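## 5. Preparing the hand-held gripper pair

Applies to the Dosia hand-held gripper pair used with the Kasham base station. Revised 2 Aug 2023.

Work through this section before the first use of the day and again after any finger, strap or battery change. You need both grippers, the head camera, the base station and a clear surface to hold the grippers over. Section 6 covers cleaning and Section 7 covers finger replacement.

> **Caution:** Keep hair, sleeves and lanyards away from the fingers whenever a gripper is powered. The fingers can close without warning during the self-test in 5.2.

### 5.1 Inspect the housings

1. Put both grippers on a flat surface with the power off and the fingers pointing away from you.
2. Look over the white housing for cracks, especially at the seam under the raised block. A hairline crack at the seam is enough to take the gripper out of use.
3. Check the vent grille on the top surface. Remove lint from the slots with a dry, soft brush. Do not use compressed air; it drives the lint down onto the fan.
4. Check that the label on the side of the housing, behind the fingers, is in place and that its edges are flat. A lifted label catches on fabric.
5. Move each finger by hand through its full travel. It should move evenly, with light resistance. If it sticks, go to 7.3.
6. Pull on the strap at both ends. If either end slips, retighten the anchor before going on.

Note: The left and right units are not interchangeable. Pairing them the wrong way around does not damage anything, but every recording made that way has to be discarded.

### 5.2 Power up and self-test

1. Switch on the base station and wait until its status page loads. A cold start takes around 73 seconds.
2. Hold the left gripper from below with your hand through the strap. Press and hold the power button until the indicator lights.
3. Keep the gripper still while the fingers open, close and open again.
4. Repeat with the right gripper.
5. Confirm on the status page that both units are listed and that each shows the correct side.

| Indicator | Meaning | What to do |
|---|---|---|
| Steady green | Ready | Continue |
| Slow green blink | Searching for base station | Wait; if it does not stop, see 5.5 |
| Amber | Battery low | Change the battery |
| Red | Self-test failed | Power off and repeat once, then see 5.5 |

Each housing has more than one light. The one on the top surface is easiest to see from the working position. The smaller one lower on the housing repeats it and can look faint in a bright room. Go by the light on top if you can see it.

### 5.3 Check the working position

The grippers are tracked from the head camera, so the view from the operator's head matters more than where the operator stands. At Buenaventura the check is done over the bed at the bedding station. Any large surface with a plain wall behind it will do.

1. Stand at the foot of the surface with the wall straight ahead.
2. Put on the head camera and tighten the band until it does not shift when you nod.
3. Raise both grippers in front of you with the fingers pointing forward, toward the wall.
4. Open the preview on the status page. Check that the fingers of both grippers show, with a good stretch of surface beyond them.
5. If one unit runs out of the side of the preview, bring that hand inward until the whole housing shows. Do not turn your head to correct it.
6. Hold the position for 5 seconds, until the preview border turns solid.
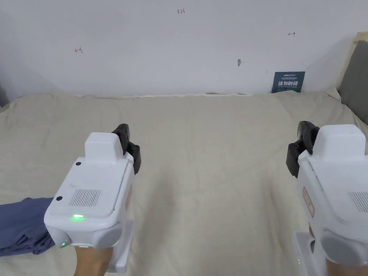
*Fig. 5-2. Both grippers held out over the bed, green indicators lit. The right-hand unit needs to come inward before step 6.*

Keep your wrists below the housings, as in Fig. 5-2. A hand that comes up over the top surface covers the vent grille and hides the indicator.

Leave wall markings and notices alone during the check. If something has to be moved, do it before you put the camera on, and repeat the check from step 1.

> **Caution:** Do not lay a powered gripper down on bedding, towels or clothing. Fabric blocks the vent and the unit shuts down on temperature. Use the hard tray.

### 5.4 Set the finger zero

The finger zero tells the base station where fully open and fully closed are. It drifts as the finger pads wear, and it must be reset after every 2000 closing cycles. The cycle counter is on the Maintenance tab.

1. On the Maintenance tab, select the left unit and choose **Zero fingers**.
2. Squeeze until the fingers meet. Hold until you hear one beep.
3. Let the fingers open completely. Hold until you hear two beeps.
4. Read the travel value. It should be 465 counts or higher.
5. If the value is low, wipe the pads with a damp cloth, dry them, and run the zero again. If it is still low, replace the pads (7.1).
6. Repeat for the right unit.
7. Select **Save**. Leaving the tab without saving restores the old values and gives no message.

Note: Units supplied before February have the older Clakska pads, which are slightly thicker. Select **Pad type A** before zeroing these. Never mix pad types on one gripper.

### 5.5 If something does not work

**One gripper blinks slowly and does not connect.** Power off both units. Power on only the one that failed, within arm's reach of the base station. When it shows steady green, power on the other.

**The self-test fails twice.** Check for thread or lint wound around the finger pivots. Remove it with tweezers, power off. Wait until the unit has cooled and try once more. If it fails again, tag the unit and send it for service.

**The preview border never turns solid.** Clean the head camera lens and check the room lighting. Strong light from one side is the usual cause. Close the blind or turn on the overhead lights.

**Sides are swapped on the status page.** Choose **Forget all units**, then pair the left gripper first. Repeat 5.3 and 5.4 afterward.

Enter the result of the check, the cycle count for each unit and any pad change in the station log.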